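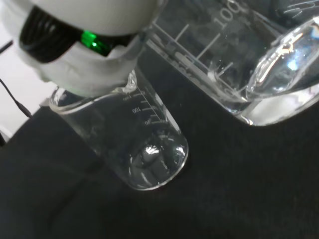

Small glass beaker, 50 and 100 marked on the side

Draruvero Correspondence Box, review
24/11/2022

Quick one today, turkey is in and I have until the timer goes.

So I bought the Draruvero box back in August, after a wedding where I got a thank-you by text. A group text. To the whole table. Got home cranky and ordered stationery, as one does.

What you get for $47: note cards, envelopes, a dip pen with two nibs, a bottle of blue-black ink, a stick of wax, a seal, and a little booklet on how to write to people. Lid closes with a ribbon. Looks very nice on a desk, looks like a person with a lady's maid lives here.

Cards first. Best thing in the box by a mile. Heavy, cream, a bit of tooth to them. Ink sits where you put it, no feathering, and I press hard. They're small though. Four or five sentences and you're done, which for a thank-you is plenty and for a condolence note is kind of a mercy. If you ramble you'll be going onto the back.

Envelopes -- good paper, bad gum. Half of mine wouldn't stick at the point. I've been using a glue stick. Not very Edwardian.

The pen. Hmm. Pretty holder, dark red, comfortable. The fine nib scratched from day one and still does. The broad one is lovely and I'd have been happier with two of those. If you've never used a dip pen, do a few pages of scrap first or your first card will look like a ransom note. Mine did. It went to my mother-in-law and she was very gracious about it.

Ink is fine. Dries slow. Lefties beware, I smeared an entire "sincerely."

Wax and seal. OK so I love this part and it's also the worst part. The wax is the old brittle kind and it cracks if you look at it wrong. The post office doesn't love it either. Two arrived with the seal gone and just a red stain. Now I put the sealed envelope inside a second plain one, so yes, that's two envelopes for one thank-you card. My Gorkholm wax from years ago bends a little and holds up much better, and the stick fits this seal fine. Buy that seperately if you care.

Booklet is 37 pages and I went in ready to roll my eyes. But it's useful? Short sample notes you can steal from, for gifts, dinners, an overnight stay, a gift you didn't like. There's a whole page on turning down an invitation without giving a reason, and I've used it over 5 times already. Skip the chapter on titles unless you know an earl. The bit about always using black ink for sympathy seems odd given what color they put in the box.

Compared to the Tinumgate set my sister has: Tinumgate is cheaper, comes with a regular rollerball, no wax, thinner cards. She actually sends hers. I send mine on weekends when I have the table to myself and no one is going to bump my elbow. So depends what you want. For a teenager or a grad gift I'd go Tinumgate.

Refill cards come in packs of 7, wich is a strange number, and you can't get the envelopes on their own. Bugs me. I wrote to ask (on one of thier own cards) and haven't heard back.

Would I buy it again -- yes, for the cards and the booklet. Wouldn't pay extra for the deluxe one with the blotter. Timer's going, have to baste.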